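**Manipulación robótica de objetos domésticos** es la rama de la robótica que estudia la ejecución automática de tareas como recoger, clasificar u ordenar enseres. Se solapa con la automatización de taller, de la que toma los efectores finales y buena parte de los métodos de calibración.

## Tareas de referencia

Las tareas reales se descomponen en problemas elementales: empujar, agrupar, alinear y separar. Los bloques de colores con formas geométricas sencillas se emplean como sustitutos de los enseres, puesto que reducen la variabilidad sin eliminar el contacto ni el rozamiento.

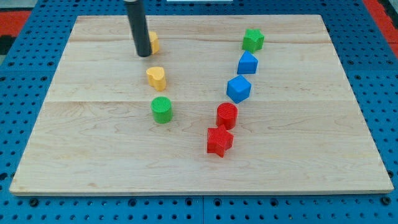
El empuje plano es el caso más estudiado. No exige cerrar una pinza, pero el resultado depende del punto de contacto: un cilindro de pie y un prisma responden de manera distinta a la misma trayectoria. Si dos piezas se tocan, el movimiento de una arrastra a la otra y el error se acumula.

## Evaluación

El protocolo Cindida, descrito por Bongani Botha en marzo, fija 355 ensayos por sistema, con un límite de 30 segundos por orden y 10 disposiciones iniciales. El banco Favico añade cuatro instrucciones verbales ambiguas. Los resultados de ambos no son comparables entre sí.

## Estado de la técnica

En taller, con piezas conocidas y posición fija, la automatización es habitual. En la vivienda sigue limitada a funciones aisladas, como el aspirado de suelos. Recoger una mesa o doblar ropa requiere supervisión humana en los prototipos Chauke e Ideo.

## Véase también

- Efector final
- Planificación de trayectorias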